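Trosley Learning Center
Equipment planning meeting, April

Minutes of the last meeting were approved with no changes.

1. Robot arms. The quote from Elley for 3 more desktop arms is $1,476, delivery included. Spare servo motors are extra. It was agreed to buy the arms this term and put $40 aside for spares. 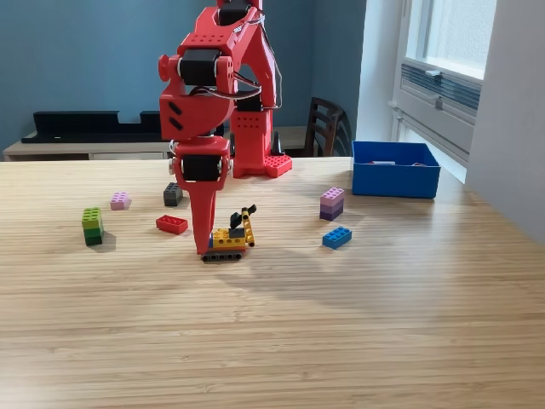
2. Building bricks. Sorting and pick-up tasks will go on using the bricks we have. A request for new sets was held over to next year's budget.

3. Tables. Dullport branch asked for 2 work tables. Prices to be brought to the next meeting.

4. Storage. Deferred.

Action: place the Elley order before the end of April.

Meeting closed at 4:40 p.m.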